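Category: Textbooks / Everyday Machines

Chapter 8: Can It Tidy Up Yet?

If you have ever cleared a table while thinking about supper, you already own a skill that keeps engineers up late, and Birgit Lenz likes to begin her spring course by saying so (kindly, of course!).
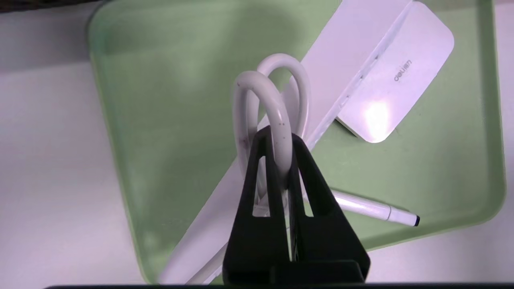
Picking a thing up is the part most people ask about, but knowing where it belongs is every bit as hard, and we'll spend a good 5 sections on it.

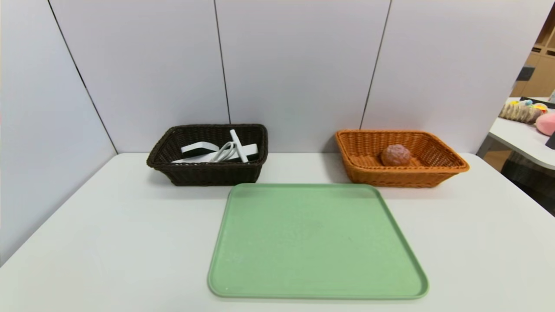 Figure 8.2. Two woven baskets and a green tray on a white table.

Keep your own kitchen in mind as you read; it makes a fine laboratory.

This site uses cookies. Accept / Manage settings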